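Catálogo > Bancadas de ensaio > Encaixe e manipulação > Ridach

Ridach, bancada de encaixe para braços robóticos com pinça

Fabricante: Virov
Distribuição e assistência: Sistholm
Preço: 1.231 euros, sem transporte
Garantia: 2 anos

A Ridach é uma bancada pequena para ensaiar um trabalho que parece simples: agarrar uma peça, orientar a peça e colocar a peça na abertura certa. O conjunto consiste num recinto cinzento de paredes inclinadas, uma base azul com aberturas de várias formas, peças coloridas para encaixar e um suporte preto de perfil curvo, onde uma peça cilíndrica pode ficar apoiada antes de ser agarrada. O braço e a pinça são os do cliente. Nós não vendemos braços e não temos preferência por nenhuma marca.

Para que serve

Recebemos muitas vezes a mesma pergunta, de oficinas e também de pessoas particulares: uma máquina já pode arrumar a loiça, separar os parafusos, colocar as ferramentas na gaveta? A nossa resposta depende muito da tarefa. Se o objeto está sempre no mesmo sítio e tem sempre a mesma forma, sim, e isto já se faz há muito tempo. Se o objeto muda de lugar e a abertura tem pouca folga, ainda há bastantes falhas, e convém medir estas falhas antes de gastar dinheiro numa instalação completa.

Uma gaveta de talheres, uma caixa de brocas, um escorredor de pratos: em todos estes casos existe uma forma que deve entrar noutra forma. A pinça tapa uma parte da vista, a peça pode rodar um pouco entre os dedos, e um erro pequeno no ângulo é suficiente para ela bater na borda. A Ridach reproduz esta dificuldade num espaço reduzido, com objetos que se podem deixar cair sem prejuízo. Quem já partiu copos a ensaiar com copos verdadeiros compreende a vantagem.

O que a bancada não mede

É preciso dizer isto com clareza, para evitar encomendas erradas. A Ridach não ensaia objetos moles, como panos ou sacos. Não ensaia objetos molhados nem transparentes. Também não diz nada sobre a segurança do braço perto de pessoas. Um robô que encaixa bem as nossas peças pode falhar completamente a dobrar uma toalha, e vários clientes nossos já o verificaram. Para a roupa não temos nenhum produto, e não conhecemos nenhum que possamos recomendar de boa consciência.

Componentes

Recinto. Fundo cinzento mate, paredes laterais que abrem para cima e um rebordo na frente. As paredes impedem que as peças caídas rolem para o chão. A abertura em cima deixa entrar o braço e permite montar uma câmara fixa.

Base de encaixe. Azul, com aberturas redondas, ovais e de contorno mais complicado. As aberturas redondas são de tamanhos diferentes, portanto um programa que reconhece apenas «redondo» vai enganar-se. Aconselhamos começar pela abertura redonda maior e deixar a fenda em forma de U para o fim.

Peças. Formas redondas e retangulares, entre elas um cilindro vermelho alto, um prisma roxo, uma vareta cilíndrica azul e uma barra retangular azul. As peças azuis têm a mesma cor da base. Esta escolha é intencional: na oficina a ferramenta também é muitas vezes da cor da bancada, e um sistema de visão que só funciona com bom contraste não é muito útil. O cliente que prefere começar mais fácil pode usar primeiro o roxo e o vermelho.

Suporte curvo. Preto, com o bordo superior côncavo. Coloca-se à frente da base ou ao lado. Tem uma placa plana em baixo e fica estável sobre o fundo.

Folhas de registo. Um bloco de 50 folhas em papel, com espaço para a peça, a abertura, o resultado e uma observação. Muitas pessoas riem do papel e depois encomendam o segundo bloco.

Instalação

1. Coloque o recinto sobre uma mesa firme e verifique que ele não balança.
2. Ponha a base na parte do fundo, com espaço livre à frente para a pinça descer.
3. Leve o braço à mão, com os motores desligados, até às quatro esquinas do recinto. Se tocar numa parede, mude a posição do braço.
4. Ensaie a descida com a pinça vazia.
5. Só depois coloque a primeira peça.

A limpeza faz-se com um pano seco. O pó e os pequenos restos no fundo aparecem com o uso e não alteram o resultado, mas convém tirar tudo o que está dentro das aberturas. Não use álcool nas peças.

Compatibilidade

Qualquer pinça de dois dedos paralelos que possa fechar sobre as peças. Dedos de alumínio sem revestimento funcionam, embora a peça escorregue mais facilmente do que com borracha. Uma câmara no pulso ajuda na aproximação final, quando a câmara de cima já não vê a abertura porque a pinça está no meio. Pinças de vácuo não são adequadas para as peças cilíndricas.

Experiência de uso

A oficina Sotomayor, que monta ferragens para móveis, tem uma Ridach desde março. O responsável, Reynaldo Marquez, queria saber se um braço podia abastecer os tabuleiros de pernos durante a noite. Fez 192 tentativas com o mesmo programa e mandou-nos as folhas. As peças redondas entravam com regularidade. Com as retangulares, a pinça agarrava bem, mas a peça chegava à abertura um pouco rodada e ficava pousada em cima da borda. Ele escreveu na última folha: «O braço tem força e tem paciência. Falta-lhe sentir que não entrou.» A oficina decidiu automatizar só os pernos redondos e deixar as outras ferragens às pessoas. Parece-nos uma boa decisão, apesar de termos vendido por isso só uma bancada em vez de duas.

Perguntas que recebemos

Posso comprar só as peças?
Sim, na Sistholm, em separado. Indique a forma e a cor.

A base pode ser fixada ao fundo?
Pode, com fita de dupla face. Solta é mais difícil e mais parecida com uma cozinha, onde nada está aparafusado.

Um particular pode comprar?
Pode. Temos clientes que trabalham com isto em casa, ao sábado. Pedimos apenas que leiam a parte da instalação antes de ligar o braço.

Quando é que um robô vai arrumar a minha cozinha?
Não sabemos. Uma tarefa isolada, com objetos conhecidos, é possível hoje em condições preparadas. A cozinha inteira, com a loiça deixada de qualquer maneira, é outra ordem de dificuldade. Não acreditamos em quem dá uma data.

Há assistência em português?
Há, por correio eletrónico. O Ketill Zoëga responde pessoalmente e pede desculpa antecipada por algum erro de gramática.

Imagens do produto

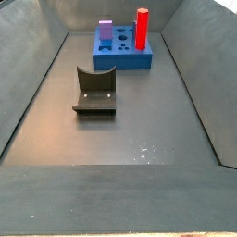
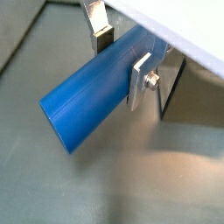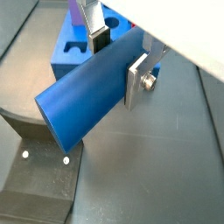
Ridach. Primeira imagem: base com o prisma roxo e o cilindro vermelho colocados, suporte preto à frente. Segunda: vareta cilíndrica azul na pinça. Terceira: barra retangular azul na pinça, com a base atrás.

Encomendas

As encomendas fazem-se à Sistholm, com indicação do modelo da pinça e da abertura máxima dos dedos. O braço, a pinça e as câmaras não estão incluídos no preço. Para escolas técnicas, é possível o empréstimo de uma bancada antes da compra, se houver uma livre no armazém. O transporte é calculado conforme o destino e confirmado por escrito antes do pagamento.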